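The Bumance Bean

So my neighbour Cadi Phillips leaned over the fence in June and handed me an envelope with 13 beans in it, and that's how the whole thing started. Bumance, she'd written on the front. Purple pod, climber, her nan's favourite. "Don't let Thorlacius see them," she said, and went back inside before I could ask which Thorlacius, the old man or the son.

I'd never grown a climber in my life. I grow silverbeet (everyone grows silverbeet) and a few sad capsicums up against the garage. But I soaked those beans overnight in a teacup and talked to them a bit, and come spring I had them in a row behind the tank, every one of them up and grabbing at the string like toddlers! 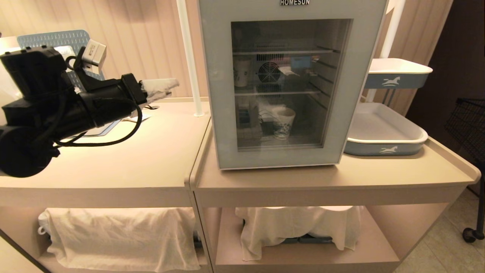 Old Thorlacius turned up at the gate the week they flowered. He had his good hat on. He stood there for ages looking at the colour of them, that dark plummy mauve, and then he asked me very quietly where I'd got the seed.

"Swapped for it," I said, which was a fib.

"I gave a girl those beans at the Omomholm show," he said. "She said they never came up."

Well, I didn't know where to look. Cadi's kitchen light was on and I could see her at the sink, not washing anything. So I picked him a handful, still warm from the sun, and told him the gate next door doesn't latch properly, you just have to give it a shove.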